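Mullum Outdoors Board > Trip Planning > Winter & Shoulder Season

Thread: Plallermont loop in late fall, worth it or wait for spring?

mossyboots
Posted 24th November

Hi all! I've been reading this board for ages and finally have a question of my own. My sister and I have a long weekend coming up and we're trying to decide between walking the Plallermont loop now or just being sensible and holding off until things warm up. We did the first half back in August (way too hot, I got a sunburn on the backs of my knees, who knew) and turned around at the Kairys shelter when we ran out of water.

So my questions are: is the shelter still open this time of year, is the far side a total swamp, and is it doable in one day with the short daylight? We're okay walkers, nothing fancy. I'd love to stay over somewhere with a hot shower if we can find a place that won't eat the whole budget.

ridgeline_rat
Go now! I mean it. I did the loop last winter and had the entire back half to myself, not one other person after the footbridge. The leaves are down so you get views you never see in summer. Start at first light, bring headlamps anyway, and you'll be back at the car with time for pie at the gas station (the cherry one, skip the apple).

Kairys shelter is open all year but they turn the tap off once it starts freezing, so carry what you need.

teapotcamper
I'm going to be the grump and disagree with ridgeline_rat. I like that loop a lot but I wouldn't call it a one-day thing in late November for "okay walkers." The high point is only 1,339 feet, so people look at the number and think it's a stroll, and then they find out you drop 700 feet into the creek and have to climb right back out again. My husband and I took 8 hours and we weren't goofing off. We finished in the dark and I was not a nice person by the end of it.

If it were me I'd split it over 2 days and stay in Molora. There's a guesthouse over the bakery, the rooms are small and the water pressure is silly, but it's cheap and it smells like bread.

ridgeline_rat
8 hours?? Did you stop for a nap? No offense, but I think you might have taken the old creek trail. They rerouted it and the new one is a lot gentler.

teapotcamper
We took the signed route, thank you very much. And we had lunch, which I believe is still allowed.

flatlandfern
Haha, you two. I'm somewhere in the middle. It depends so much on the sky! A bright cold day is a treat and goes by fast. A wet one is a slog and the rocks by the creek get slick as soap. I never pick my day until the night before if I can help it.
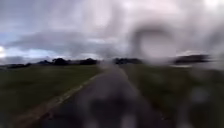 Layers of gray with one strip of blue. Would you go or stay in?

I'd go, for what it's worth. Gray and dry is my favorite walking weather, I overheat the second the sun comes out. But I'd want a rain jacket at the top of the bag and not squashed under the sandwiches like last time.

mossyboots
Oh, this is so helpful, thank you! I'd go in that too, I think, though my sister would need some convincing (and probably a doughnut). The guesthouse over the bakery sounds like our kind of place. Do you have to book ahead, or can you just turn up?

teapotcamper
Call ahead. They don't answer email, or at least they've never answered mine. If you get the back room you can hear the mixers start up very early, so bring earplugs or plan to be up with the bakers. We just got up and had rolls.

pondhopper
Jumping in to say don't trust the Mullum bus for getting back. The winter timetable is a mess and the last one leaves way earlier than you'd expect. I got stuck once and had to beg a ride. If you only have one car, do it as a loop and don't get clever with one-way plans.

Also gaiters! Or those tall socks you don't care about. The far side isn't a swamp exactly, but there's a boggy stretch past the second gate and I lose a bit of dignity there every year.

ridgeline_rat
Agree on the bog. Stay left along the fence, it looks worse but the ground's firmer.

teapotcamper
Stay RIGHT. Left is where I went in up to my shin!

ridgeline_rat
Which way were you walking it?

teapotcamper
Clockwise, like a normal person.

ridgeline_rat
Well there you go, I go counterclockwise. Same side of the fence.

mossyboots
Okay, I'm writing that on my hand. We're going to do it over two days, clockwise, with tall socks, and I'll call the guesthouse tomorrow. Will post how it went if my sister is still speaking to me!

flatlandfern
Yay! Please report back on the rolls.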